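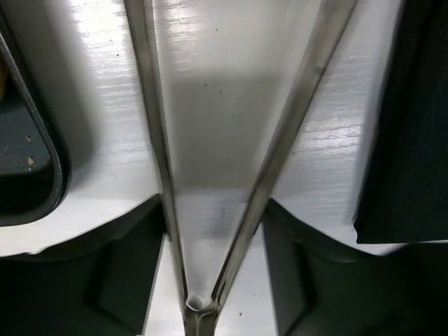 The Second Evening

Tadeusz Tokarz had built the arm in his kitchen, and he called it Sterka. For 40 evenings it had only dropped things.

"Hold," he said to it, though it had no ears.

The two metal fingers stayed closed on the small pale piece above the white table. Ruairi stood by the door with his coat still on.

"How long must it hold?" he asked.

"Until I am not afraid any more," said Tadeusz, and he sat down to wait.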